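Zernonix Guest Services: notes of the staff meeting on the room-turning trial

Held in the breakfast room at Mandura House, 2.15 in the afternoon. Housekeeping, front desk, maintenance and the bookings team were all represented, and two colleagues from the Palacios building came over to listen, which was kind of them given the weather.

1. Notes of the January meeting

Agreed as a fair record, with one correction: the linen lift is serviced every 8 weeks, as maintenance were quick to point out.

2. Where the trial has got to

The bookings team gave us a good long account of the Satosik system, and thanks are due for the patience with which they took questions. As most of us know by now, the idea is that a robot will do some of the tidying in the guest rooms between stays, beginning with the surfaces: desks, bedside tables, window sills. Before it goes anywhere near a real room it practises in computer-made ones, and we had asked for 3,000 practice runs before agreeing to talk about a start. The tally now stands at 3,082, so here we are, talking about it!

Several people asked what the practice rooms were like and whether they bore any likeness to ours. The feeling was that they were homely enough, if a bit tidier than anything we meet on a checkout morning. Housekeeping would like to see wet towels, half-eaten toast and the contents of a toddler's rucksack added, and this will be passed on.

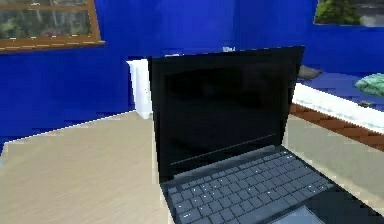 There was then a lengthy and very good-natured talk about guests' belongings. At present, if somebody is staying on, we clean round their things and put nothing away, and the more experienced members of the team felt strongly that this should remain the rule whoever or whatever is doing the cleaning. A person knows that a scrap of paper with a phone number on it may matter a great deal. It was agreed that for the whole of the trial the robot will work in vacated rooms only, and that anything left behind will be logged by one of us in the usual book.

3. What it means for our jobs

This took up most of the afternoon, and quite right too. Management repeated that no hours will be cut during the trial and undertook to put that in writing. Housekeeping said they were glad to hear it but would like to know about afterwards as well. Management could not give a promise today and said so plainly, which was appreciated even by those who had hoped for more.

On the brighter side, those with bad backs and sore wrists spoke up in favour of handing over some of the reaching and wiping. Others worried that they would be left with only the heavy jobs, bathrooms and mattresses one after another, with none of the lighter work that lets you catch your breath. It was agreed to keep the rota mixed and to look at it again once we have some real days behind us.

The front desk asked who guests should speak to if they don't care for the idea. A short card will be drafted for the rooms.

4. Practical arrangements

The trial will use 3 rooms on the garden side. Maintenance will check the door thresholds. Training will be in paid time, in small groups, and nobody will be expected to mind the machine alone until they are happy to.

5. Any other business

The staff kettle is leaking again. Maintenance to have a look.

Actions
Management: written note on hours.
Bookings team: pass on the list of messes to Satosik.
Front desk: draft the room card.
Housekeeping: suggest a mixed rota.

The meeting closed at 4.40.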